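Plastic Cups, Scoops and Knives: How I Keep Ours From Getting Gross

I have a soft spot for bright plastic kitchen stuff. Lime green, orange, purple, I love it all, and on my dark speckled counter I can find a measuring cup before I've had my coffee!

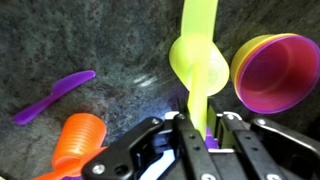 Clémence Perrin wrote to me in July that she'd given up on plastic altogether, that hers always came out of the cabinet smelling like old dishwater and stuck together so tight she had to run them under the faucet to get them apart. Oh, I've been there. So this page is sort of my long answer to her.

The smell first. Mine went away when I stopped nesting cups straight out of the dishwasher. They feel dry and they aren't, there's always a little ring of water under the rim. I turn them upside down on a towel after supper and stack them in the morning. If they already smell, fill them with warm water and a spoonful of baking soda and leave them overnight (50 minutes did nothing for mine, I tried).

For stuck cups, put cold water in the inside one and stand the outside one in warm water, then twist. Don't pull! I cracked a good one pulling. A strip of paper towel between cups helps too if you're packing them away for the winter.

Measuring cups get their own drawer at my house, handles all pointing the same way. I used to hang them but the long ones swung around and got on my nerves. If the numbers are wearing off yours, scratch over them lightly with a pin and rub in some crayon, then wipe. It lasts me roughly 3 months.

Plastic knives are wonderful for brownies and for lettuce, and kids can help with them. I wash mine by hand because the blade on my first one warped on the bottom rack. Top rack is probably fine.

Tomato stains I still haven't beaten. A sunny windowsill fades them some, and wiping the cup with a bit of oil before the sauce goes in helps more. If you have something better, tell me, I've got a whole shelf of pinkish containers waiting.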